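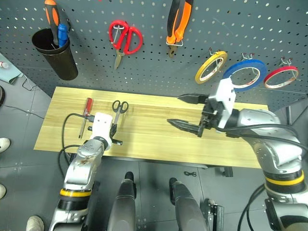

Kulora Tool Wall

Image set and notes on a pegboard tidying task. Kept by Tirta Tjoa and Gordon Després.

Summary

Kulora covers one small job: putting hand tools back on a pegboard after work at a bench. The wall is grey perforated board and the bench in front of it has a light wooden top. The set holds 3,403 images, of which 340 are held back for testing. Each image comes with a short written note saying which tools are on the wall and which are on the table.

It was put together for people working on object recognition and on tidying in small workshops. It may also be of use to anyone who wants plain pictures of common tools hung up and laid down.

What is on the wall

The layout was fixed at the start and has stayed the same through all versions.

Tool cup – black, cylindrical, upper left. Screwdrivers go in here, handle up. One has an orange and black handle and one has a blue handle.

Scissors hook – to the right of the cup. The red-handled scissors hang from it by the handles, blades down.

Pliers hook – further right again. The pliers have orange and black grips and hang with the jaws down.

Tape hooks – three in a row on the right half of the board. Yellow on the left, blue in the middle, red on the far right. The tape goes on by the centre hole.

What may be on the table

Any of the tools above can turn up on the table, along with two that have no fixed place in the layout: a red-handled screwdriver and a pair of black-handled scissors. We left these without a hook on purpose. The notes record them as "table only" when they are lying out, and a model trained on the set should not be marked down for leaving them where they are.

Starting layouts

There are 5 starting layouts, numbered in the notes file. The ones people ask about most are these.

Layout 2, loose tools. The red-handled screwdriver and the black-handled scissors are on the table. The wall is full.

Layout 4, pliers out. The pliers lie near the middle of the table with the jaws towards the front edge, and their hook is empty. Everything else with a place on the wall is in it.

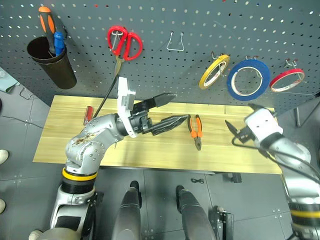

Labels

Tool names are in lower case and use the handle colour first, so "red scissors" and "black scissors". Tape is labelled by colour only. An empty hook has its own label, "hook_empty", which was added in version 6 after Tirta found that the older notes treated a bare hook as if nothing was there at all. Holes in the board are not labelled.

Where two tapes overlap in the view, both are still listed. Where a tool is mostly hidden, the note says "part".

Known problems

The blue screwdriver sits low in the cup and is often partly hidden. Expect missed labels.

The yellow and red tapes can look like thin ovals when they hang at an angle. A few were labelled as "ring" in early versions and some of those may remain.

There is one wall and one bench. Results here will say little about a crowded board or a darker table.

Changes

Notes files were merged in April and the old Bandara folder names dropped. If your scripts still point to them, change the path to "wall" – the file names inside are the same.

Contact

Corrections to labels go to Gordon Després. Please give the layout number and the tool name.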